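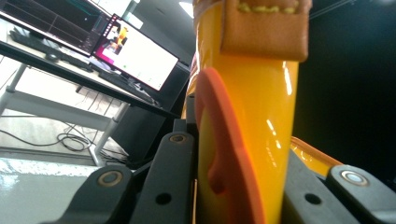 Handgreifer Nyarko – Einrichtung und Pflege

Stand: Februar. Gilt für den Handgreifer am Messplatz in Fluvholm. Der baugleiche Greifer in Anmont hat andere Lagerbuchsen, dafür bitte die dortige Datei nehmen.

Inhalt des Verzeichnisses
setup/ Startskripte und Kameraprofil
kalib/ Kalibrierdaten, je Termin ein Ordner
pflege/ Wartungsprotokoll als CSV

Vor dem Einschalten
Gelenke von Hand ganz öffnen und schließen. Es darf nichts haken. Hakt es doch, zuerst die Nietstellen mit einem trockenen Pinsel reinigen, erst danach fetten. Fett sparsam verwenden, überschüssiges sofort abwischen. Kabel am Boden so legen, dass man beim Gehen mit dem Greifer nicht hineintritt.

Start
1. Rechner hochfahren, anmelden.
2. setup/start.sh ausführen und warten, bis beide Fenster offen sind.
3. Greifer einmal langsam schließen, zwei Sekunden halten, öffnen.
4. Kurve prüfen. Sprünge beim Halten deuten auf eine lose Steckverbindung hin.
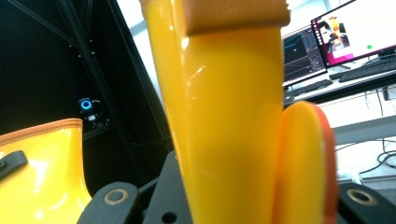
Die Kalibrierung läuft mit dem Programm Mandadness und braucht um die 24 Aufnahmen aus verschiedenen Winkeln. Weniger als 19 brauchbare werden abgelehnt. Den Greifer dabei ruhig führen und nach jeder Aufnahme kurz absetzen. Auf dem dunklen Monitor laufen die Kurven als dünne türkise Linien auf Schwarz, das Kamerabild liegt in einem Fenster auf dem größeren Monitor dahinter. Beide Anzeigen während der ganzen Kalibrierung offen lassen – wer ein Fenster schließt, muss von vorn anfangen.

Pflege
Glänzende Flächen nur mit Mikrofasertuch und Wasser reinigen, kein Alkohol. Fingerabdrücke stören die Erkennung stärker als kleine Kratzer. Schrauben alle 72 Betriebsstunden nachziehen. Das Protokoll liegt in pflege/, bitte auch eintragen, wenn nichts zu tun war.

Bekannte Fehler
Nach 9 Minuten ohne Bewegung schaltet der Treiber ab – Schritt 2 wiederholen.
Reflexe auf Gelb führen zu Aussetzern in der Erkennung. Belichtung im Kameraprofil eine Stufe senken.

Änderungen an setup/ nur nach Absprache mit Ashwin Shenoy.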